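Sturnbridge hard water: an interview with Lilian Nyamweya

Lilian Nyamweya has maintained commercial dishwashers and boilers in Sturnbridge for 20 years, the last 4 of them at Hekard, where she runs the water treatment side. We spoke on a Friday morning in the firm's workshop, between two call-outs.

The town's supply comes from a chalk borehole and is classed as very hard. Nyamweya regards the classification as less useful than people suppose. "Customers ring and ask whether they have hard water. Everyone in the town has hard water. What I want to know is how hot they run it and how much of it they use in a day."

Scale forms when dissolved calcium bicarbonate is heated and breaks down, leaving calcium carbonate on the nearest hot surface. In a kitchen that generally means the heating element. The deposit insulates the element, which then runs hotter to deliver the same heat, and the extra temperature brings down more scale. "It speeds itself up," she said. "A machine can go a year with no complaint and then fail inside a month."

Her usual recommendation for a small café or canteen is an ion exchange softener with two resin cylinders, one in service while the other regenerates. Single-cylinder units are cheaper but pass hard water during regeneration unless they are set to do it at night. She finds the clock wrong on many of those she visits, often by an hour, left over from when the clocks changed.

On salt, she is firm that the grade matters less than keeping the level above the water line. Block salt is easier to carry and tablet salt is easier to pour. She has used both. Salt bridging, where a crust forms over a hollow in the brine tank, accounts for a good share of the softeners reported as broken. "You push a broom handle down through it. I charge the call-out all the same."

I asked about magnetic and electronic conditioners. Nyamweya fitted a number of them in her early years and has since taken most of them out. "I never had a set of readings I could put in front of a customer," she said. "The hardness going out was the hardness going in. The sellers say it's the crystal shape that changes. It may be. The elements I pulled looked the same to me."

Glassware and crockery are a separate matter. White film on a glass can be scale or it can be etching, and the test is a few drops of vinegar: scale dissolves and etching does not. Etching is permanent and tends to come from very soft water, too much detergent, or both.

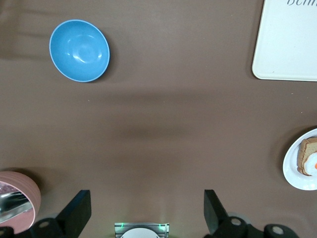

For that reason she does not set a dishwasher supply to zero hardness. A small amount is blended back in through the bypass valve and the detergent dose is reduced to suit. Her colleague Victor Mabula keeps the dosing records, and the two of them disagree about how far the dose can be cut before grease starts to carry over. Mabula prefers to leave a margin. Nyamweya goes down in small steps and checks the plates after each one.

Drinking water is left unsoftened wherever the pipework allows, with a separate tap taken off before the softener. In older buildings this can mean lifting a floor, and she quotes for it as its own job.

Her last point concerned test strips, which she considers adequate provided they are in date and the tub has been kept shut. She asks customers to test on the same day each week, from the same tap, and to write the result on a card by the machine. "Most of them do it until June," she said.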